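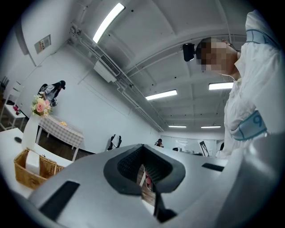 Posted in July by Anisa Ong

I have a question about how to lay out a hand-held gripper demonstration for an open day. Our group is setting one up at the Gostbridge works, in a white-walled room with tables along one side, and I am trying to settle what goes on the tables and where the operator stands. The trial layout has a vase of flowers and a wicker basket with compartments on the white table, and a second table behind it with a checkered cloth. The operator holds the gripper by hand, and the wide-angle lens on it records the approach and the grasp. The visitors will want to see a task they recognize from home, so the plan is to move small items in and out of the basket. Each slot is an hour and the doors open at 2.

Three points I can't resolve. First, the lens takes in nearly everything in the room, including people on the far side of the tables and the ceiling lights. Does that matter for a demonstration where the view is also shown live on a monitor? Second, should the vase stay next to the basket? One colleague says it makes the task look realistic, another says it will be knocked over by the first visitor who tries. Third, we have a budget of 400 for the whole day, and I would like to know whether to spend it on lighting or on a second set of finger pads.

We are not training anything on the day. The recordings will be used only to show visitors what the tool captures.

Answer 1

Take the vase off. Visitors will try the gripper no matter what the sign says.

Also buy the pads.

Answer 2

I ran the technical side of two open days at Vusville with a similar tool, so this is from practice.

On the view. A fisheye lens that close to the fingers will always take in the room. For a live monitor this is mostly a legibility problem. People look at the monitor, see themselves at the edge of the circle, and stop looking at the fingers. We fixed that by showing two windows: the full circle, small, and a crop of the area between the fingertips, large. The crop needs no special software. Fix it once with the gripper closed, then check it with the gripper fully open so that both pads stay inside it.

If you keep any recordings, put a notice on the door as well as at the table, and blur faces before the files go anywhere. Decide beforehand who does the blurring. We left it until afterward and it took most of a week.

On the lights. Ceiling panels are rarely a problem when the tool points down at a table. They become one when the operator lifts it between grasps and the auto exposure follows the bright area. The fingers go dark for a second or so and then recover. Lock the exposure with the tool held over the tabletop, and leave it locked. This costs nothing, so I would not spend the budget on lighting.

On the vase. I would keep it for the staff demonstration and move it before visitors get their turn. A tall object beside the basket does show something useful, namely that the operator has to bring the wrist in from the other side. Put a strip of tape on the table where it stands so it goes back to the same place for the next slot. If it has to stay out all day, put weight in the base.

On the pads. Textured pads pick up lint from cloth and paper, and grip on smooth items falls off before you can see any wear. Wipe them between slots with a damp cloth and let them dry. A spare set is worth having. We used Stalliver pads and changed them at midday on both occasions. Check the screw length against the old set before the day, as ours came with screws that bottomed out before the pad was tight.

One thing you didn't ask. Stand the operator at the short end of the table, with the visitors along the long side. With the operator in the middle, their arm hides the basket from half the group.

Answer 3

Mostly agree with the answer above, except on exposure. On the Ngui camera module the lock is lost whenever the recording is stopped, so you have to set it again for every take. Check yours. Firmware 957 and later may keep it, but I have only tried that version on one unit and would not rely on it.

For the basket task, choose items that fit between the pads with room on both sides. Soft packs are forgiving for first-time users. Keys and coins are not, and a visitor who misses three times hands the tool back and walks off. Start them with the pack and let them ask for something harder.

Comment from Anisa Ong

Thank you. The vase will be moved after the staff run, and I have ordered one set of pads. I stopped and restarted a recording this morning and the exposure lock was lost, as described in Answer 3, so we will reset it at the start of each slot. I still need to try the crop with the gripper fully open.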